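4.2 Bright things and the order of tidying

The most delightful finding of the household visits concerned colour. We had gone in expecting people to tidy by room or by category, as the advice books have urged since at least the household manual of 1922 discussed in Section 2, and most participants told us at the first interview that they did just that. Their hands told another story. In 3 of the 4 Bruvermont households, the first item dealt with in a mixed pile was the brightest one, whatever it was and wherever it belonged: an orange tea towel, a lime swim cap, a child's yellow singlet.

Catríona Mulcahy had a lovely phrase for this during the July workshop. She called such items "handles", meaning that a person facing a heap of washing takes hold of the whole job by way of one loud object. Fabian Bühler was less convinced at first – he suspected that bright garments were simply newer and so more often worn and washed – but his own coding of the Perero household's sessions brought him around. There the bright items included a faded beach sarong that hadn't been worn in years and still came out of the basket ahead of everything else.

Texture seems to matter nearly as much. Participants were quick and rather rough with flat cotton (pillowcases, hankies, tea towels), and slowed right down for anything with a pile. Velvety and fleecy pieces were squeezed, stroked, turned to the light and sometimes put down and picked up again before they were folded. One participant told Jamila Paul that she "couldn't not" touch her fluffy bed socks on the way past. We think this deserves much more attention than the laundry literature has given it. Handling is usually treated as a cost, something to be trimmed from the task, yet for several of our participants it was plainly the best bit.

Small stretchy pieces also refuse to keep a shape. A shirt has a collar and shoulders to start from, whereas a soft sock or similar piece offers a different outline each time it is lifted. It can open at the cuff, roll over on itself or draw in to a point, and the person sorting has to find the hem again before anything else can happen. Figure 7 shows how much the look of bright pink cloth can vary with the way it is held.
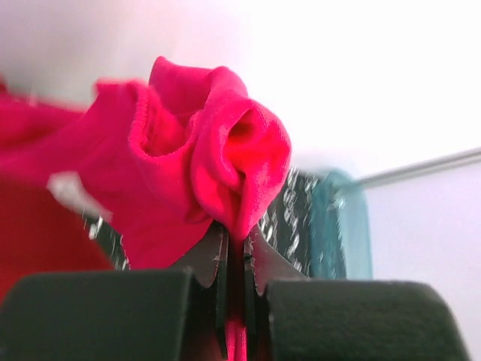
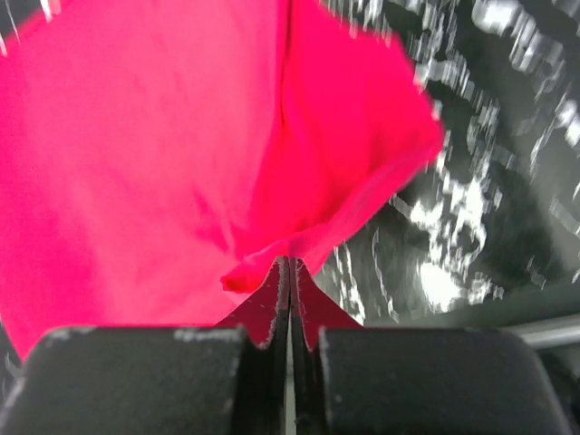

Figure 7. Bright pink fabric, gathered where it is gripped. Upper: an open, cuff-like hem with a stitched edge. Lower: a long crease running down to a puckered tip.

Volodymyr Panasiuk has proposed scoring this refusal directly, by the number of times a participant regrips a piece before it is laid flat. We tried his measure on the Pylypenko household and were thrilled with how well it separated socks and tights from everything else in the basket. It did less well with fitted sheets, where people often gave up and bundled. Bundling needs a code of its own, and we return to it in Section 4.3 alongside the matter of odd socks, which three participants kept in a separate drawer for reasons they were very happy to explain.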